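Washing up by hand: talk for the Corthorpe Household Skills evening, 20/10/2019
Speaker notes, Iqra Talpur

Slot is 33 minutes including questions. Puswood hall has no clicker so I will be pressing the laptop key myself. Handout on chairs before people come in.

Slide 1 - title

Say hello, say who I am. I ran the kitchen at the Drisent day centre for 6 years and we had no dishwasher for most of that. Up to 43 lunches a day, all washed by hand in a double sink.

Say what the talk covers: order of washing, water, what to wash with, small parts, drying. No recipes, no stain removal. Stains are a separate talk and I am not doing it.

Slide 2 - before the water goes in

Scrape everything first. Scrape into the food bin and give it a proper go with a spatula. Most of the trouble people have with greasy water comes from skipping this.

Stack by type. Glasses together, cutlery in a jug, plates by size, pans at the far end.

Soak pans with anything starchy in cold water. Porridge, mashed potato, rice. Hot water sets the starch. Milk pans the same. Roasting tins can have hot water and a bit of washing-up liquid.

Ask the room who soaks overnight. Let them argue for a minute, then move on.

Slide 3 - order

Glasses, cutlery, plates and bowls, serving dishes, pans. Cleanest to dirtiest. People at the back will know this already, so keep it short.

Exception is anything that has touched raw meat. That goes last, in fresh water, and the sink gets washed afterwards.

Plastic tubs go in after the plates but before the pans. Plastic picks up grease from dirty water and then feels slimy however long you rinse it. If a tub is slimy, wash it again by itself in clean hot water.

Slide 4 - water

Change it 2 times in a normal family wash, more if there was a roast. When the bubbles have gone and there is an orange line round the bowl, it is past the point of helping.

Use a bowl inside the sink if the sink is large. Saves filling the whole thing. Rinse in the second sink or under a slow tap.

Trevor question - somebody always asks about the Trevor washing-up rack from the catalogue. I have not used one. Say so.

Slide 5 - what to wash with

Brush for pans and anything with corners. Cloth for glasses, because you can get it right to the bottom. Sponge for plates, tubs and lids.

Sponges: squeeze out after every use and stand on end somewhere air can get to it. Leaving it flat on the drainer keeps the underside damp. At the centre we started a fresh one every week and the old one went down to floors and bins.

If it smells, throw it out. I don't boil them and I don't microwave them. Some people do. Take the question if it comes, don't go looking for it.

Keep colours for jobs. We had green for dishes and yellow for surfaces. It doesn't matter which you choose as long as everybody in the house knows.

Slide 6 - small parts
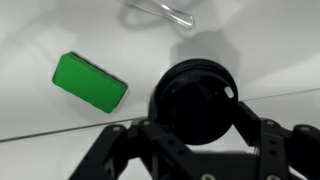 Slide 6: green sponge, with a round black piece and a clear plastic one.

Leave this up while I talk about lids and other small bits.

Lids get missed. The tub or the bottle is washed, the lid gets a wipe across the top and goes back on. The dirt is in the ridges and the thread. Turn the lid over, corner of the sponge round the inside, then a small brush if it needs it. An old toothbrush is fine, kept only for that.

If there is a rubber ring and it is meant to come out, take it out. Wash it flat and dry it before it goes back in.

Clear plastic is hard to find in a full bowl. Wash it on its own or count it in and count it out. We lost a measuring spoon down the waste pipe in September and had the trap off under the sink to get it back.

Lay small parts out on a plain surface where they show up. Keep them beside the thing they belong to.

Slide 7 - drying

Air dry if there is room. Upside down, tilted, with a gap underneath. Lids separate from tubs until both are dry all the way through, or the cupboard ends up smelling.

Tea towels: a clean one for each wash, and never the one people dry their hands on.

Last job is the sink itself, the plughole and the taps. Wring the cloth, hang it up.

Slide 8 - questions

Leave the order list from slide 3 on screen. Spare handouts are in the blue folder. Hall needs to be clear by nine, chairs stacked against the stage end.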